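A morning at Windwood with the people behind the Clido kit

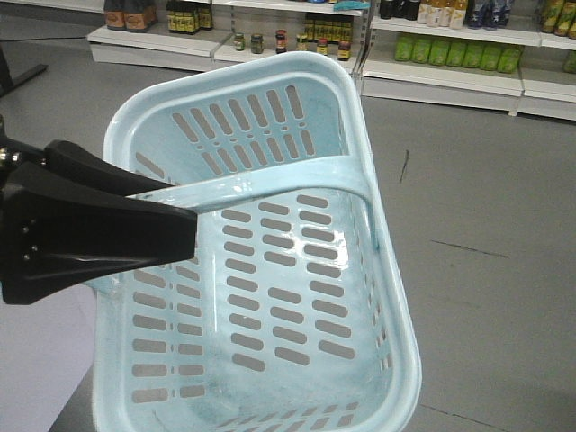

What does the Clido kit do in a shop?
It carries a customer's basket along the shelves and puts things into it, working from a list.

I'd asked for an hour and got most of a morning, which was lovely of them. Windwood is the small firm that sells Clido, a kit for shops that want to try out robot picking without rebuilding the place first. I'd read the brochure twice and still had a page of questions, so I started with the one that bugged me most. Why a basket, and why by the handle?

"Shops already own baskets," the product lead told me. "We could have designed our own tote with a nice square grip on it, and everyone would have hated buying 728 of them." A thin curved handle is a fussy thing to hold, she admitted, and the swing is worse than the grip. They went through six finger shapes before they settled on the tapered ones!

I wondered about glossy plastic, and she laughed. Shine bothers the vision side far more than the fingers, apparently — a bright streak on a handle can look like an edge that isn't there. The software now checks the handle from 2 angles before it closes on it.

Then we got on to what you're paying for. The kit comes with the fingers, the mounting plate, the software and 3 days of setup help. The arm itself is extra (I did make a face at that). "Most people who call us have an arm sitting somewhere already," she said, "and if they don't, we'd sooner they rent one first."

Her first customer was Nener, a chain of corner stores, and they asked for something she hadn't planned on: a slow mode for when shoppers are in the aisle. It went out to everybody in May. Abugri, a wholesaler, wanted the opposite and keeps asking her to speed it up.

What can't it do yet? She didn't dodge that one. Jars packed tightly together are still hard, and soft bags slump once they're lifted. "If your shop is mainly salad bags, call me next year," she said. I asked if I could quote her on that, and she said please do — it would save her some phone calls.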